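Fellum : corpus de communiqués syndicaux et d'accords salariaux de la fonction publique

Présentation

Bienvenue, et merci de prendre le temps de lire cette fiche avant de télécharger quoi que ce soit ! Fellum rassemble 2 222 documents en français issus de la vie syndicale dans le secteur public : communiqués, tracts, comptes rendus de réunions paritaires, protocoles de fin de grève, lettres ouvertes sur les primes ou les grilles indiciaires. Nous l'avons constitué pour les personnes qui travaillent sur le vocabulaire de la négociation (linguistes, sociologues du travail, journalistes, délégués curieux de voir comment on s'exprimait dans la commune d'à côté).

La présente version est celle du 1er février 2018. Elle remplace l'archive de septembre, que nous vous demandons gentiment de ne plus utiliser : une partie des tracts y figurait en double, et les dates de signature des protocoles étaient parfois confondues avec celles de leur affichage.

Contenu de l'archive

Le dossier textes contient un fichier par document, en UTF-8, avec les sauts de paragraphe d'origine. Le dossier notices contient les métadonnées, dans un tableau séparé par des tabulations : identifiant, type, secteur (santé, enseignement, voirie, administration générale), année, signataires collectifs, objet principal de la revendication. Le dossier accords, plus petit mais auquel nous tenons beaucoup, réunit 80 protocoles complets avec leurs annexes chiffrées.

Les signataires sont toujours des organisations ou des sections. Les noms de personnes ont été remplacés par la balise NOM, y compris dans les formules de politesse et les signatures manuscrites que nous avons transcrites.

D'où viennent les textes

Une bonne part du fonds nous a été confiée par l'association Fletance, qui conservait des cartons entiers de tracts ronéotypés, certains pliés en quatre depuis des années. Le reste vient de sites de sections locales et de panneaux d'affichage, avec l'accord écrit des organisations concernées. La numérisation a été faite page à page, puis relue à l'œil, et nous avons gardé les fautes de frappe et les majuscules enthousiastes (il y en a beaucoup, et elles disent quelque chose du moment !).

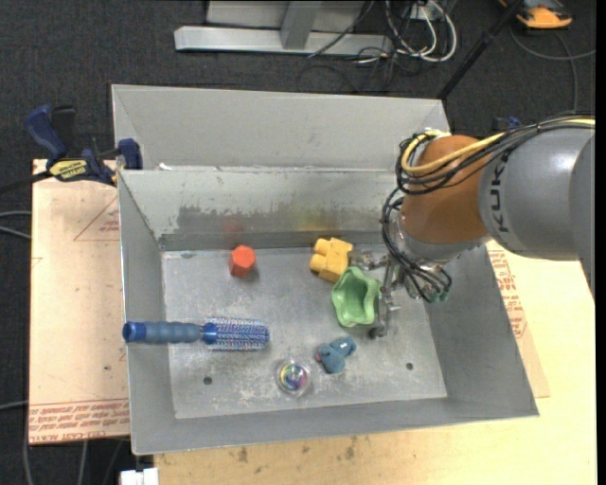
Annotation

Chaque document a été lu par deux personnes, qui ont relevé la revendication principale, les revendications secondaires et la forme d'action annoncée. La grille comporte 12 catégories, de « prime exceptionnelle » à « conditions de remplacement ». En cas de désaccord, une troisième lecture tranche, et le désaccord reste visible dans la colonne remarques : nous avons pensé qu'il serait plus utile de le montrer que de le lisser.

Un sous-ensemble de 630 documents a aussi été annoté phrase par phrase avec l'outil Clekine, pour distinguer ce qui relève du constat, de la demande et de la menace d'action. C'est un travail lent, parfois franchement délicat, car un même « nous attendons » peut être l'un ou l'autre selon la page qui le précède.

Limites connues

Le secteur de la santé est surreprésenté, la voirie nettement moins bien servie. Les textes des petites communes sont rares, faute d'archives. Les réponses des employeurs publics ne sont présentes que lorsqu'elles étaient jointes à un protocole, et il serait donc imprudent de tirer de Fellum une image équilibrée d'un conflit donné. Les montants cités dans les tracts sont ceux qu'annonçaient leurs auteurs, et nous ne les avons pas vérifiés.

Utilisation

Le script kos, fourni à la racine, permet de filtrer par secteur, par année ou par catégorie. Exemple :

kos --secteur sante --type tract --sortie selection.tsv

Il accepte plusieurs secteurs séparés par une virgule, sans espace. Les accents ne sont pas attendus dans les options, seulement dans les textes recherchés.

Licence et contact

Les notices et annotations sont réutilisables librement, à condition de citer Fellum et sa version. Les textes restent la propriété des organisations qui les ont produits ; la recherche et l'enseignement sont autorisés, la revente ne l'est pas. Pour signaler une erreur, une date douteuse ou un carton oublié dans un local syndical, ouvrez un ticket sur le dépôt en indiquant l'identifiant du document concerné.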